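Let the Children Walk the Last Bit

22 June 2022

I have been dropping children off at Sutherland Middle School, on and off, for longer than I care to add up. First my own two, then a niece who lived with us for a while, and now a grandson who would prefer that I stop waving. So I come to the question of the front loop with a good deal of affection for the place and a good deal of time spent sitting in it with the engine running, and I'd like to make a case that will not please everybody I know.

I think we should close the front loop to cars in the morning and let the children walk the last bit.

For anyone who doesn't have a child there, the loop is the half circle of pavement off Rarnholm Road that runs past the front doors and back out again. It was laid down when the school was a good deal smaller and most of the students either came by bus or lived near enough to wander over. There was never much to it. You pulled in, your kid fell out with a backpack and half a bagel, and you were gone. I remember getting through it with time to stop for coffee on the way to work (the old coffee place, the good one, where the bank is now).

It doesn't work like that anymore. On an ordinary morning the line reaches back past the fire hydrant and out onto Rarnholm, and on a rainy one it goes clear around the corner to the Kallside parking lot. People who are only trying to get to work are stuck behind people who are only trying to drop off a trombone. The buses, which are supposed to have the right of way, sit there with their signals blinking while we all pretend not to see them. I have pretended not to see them myself, and I'm not proud of it.

What we'd be giving up

The usual answer is to make the loop bigger. The plan that was passed around this spring would take out the strip of grass and the two maples by the flagpole and give us a second lane, at a cost I'd rather see spent on nearly anything else the school needs. I understand why people like it. When you are late, a second lane looks like kindness. But I have lived here long enough to watch three roads get widened, and each of them was as full as ever by the following October. Give us more room to drive and more of us will drive, me included, right up until the new lane is as slow as the old one.

And I would miss those maples! Every class picture I have in the hall closet has one of them in it somewhere, getting a little taller behind children who are also getting a little taller. The grass is nothing special, I'll grant you, but it's where the kids stand around in the afternoon deciding whose house they're going to, and I can't think where they would do that if it were a traffic lane.

The walk from Kallside

My own idea is plain enough that I'm a little embarrassed to spend this many words on it. The Kallside lot is mostly empty before nine. There is a sidewalk from there to the school's side entrance, with one crossing, and the crossing already has a guard. It's around 200 yards. My grandson and I tried it for a couple of weeks in the spring, and even at his pace, which is the pace of someone with a stone in his shoe and something on his mind, it was quicker than waiting our turn in the loop.

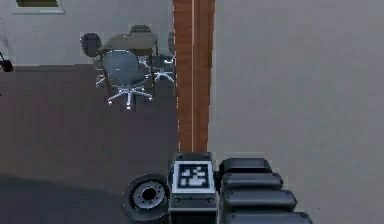

But what about the ones who can't walk it?

This is the objection I take most seriously, and I'd be ashamed of any plan that shrugged at it. Some children use wheelchairs or crutches. Some have little brothers and sisters strapped in the back, and a parent who can't very well leave them. There are children who find a crowded sidewalk a hard way to start the day, and there is always somebody with a science project the size of a refrigerator. Keep the loop open for them and for the buses. Let the front office hand out a card for the windshield, and let them be generous about it, with no doctor's note for a sprained ankle. If most of us are parking down the road, there will be plenty of room for the families who need to come up to the door, and they'll get there without crawling through the rest of us first.

My neighbor Ewan Gillies, who is 70 and has opinions about traffic going back to the Carter years, told me over the fence that parents will never put up with it. People want to see their children go in the door, he said. I know that feeling very well. I had it this morning. But these are sixth, seventh and eighth graders, and a short walk on a sidewalk in daylight, with a guard at the crossing and a crowd of other kids all headed the same way, seems to me about the right size of independence for that age. Some of them will dawdle. Some of them will step in every puddle between Kallside and the gym. I can live with wet socks.

The weather comes up too, and fair enough, we do get weather. On the very worst mornings I'd have the principal open the loop to everyone and send a message by six-thirty, the way they do for a delayed start. It would happen a handful of times a year, and we'd all sit there grumbling, just as we do now.

There is one more thing I want to say, and it's harder to put in a letter to a school board. When my own two were that age I thought of the drive to school as the time I had with them, and I suppose it was, though when I look back most of what we did was listen to the radio and stare at the bumper in front. On the days we walked, they talked. I don't know why it should be so. Perhaps it's easier to tell your grandfather about a bad grade when neither of you has to look at the other, and there's a fence to run a stick along while you do it. The longest conversation I've had with my grandson this year took place between the parking lot and the crossing guard, and it was mostly about octopuses.

So I'd ask the board to try it for one term before anybody sends for a bulldozer. Paint some lines at Kallside, put up a sign, ask the Prundum bus people what they think (they have been watching us make a mess of it for years and I'd love to hear their side). If it goes badly, the maples will still be there to argue over in the winter, and I'll come to the meeting and take my scolding with everyone else.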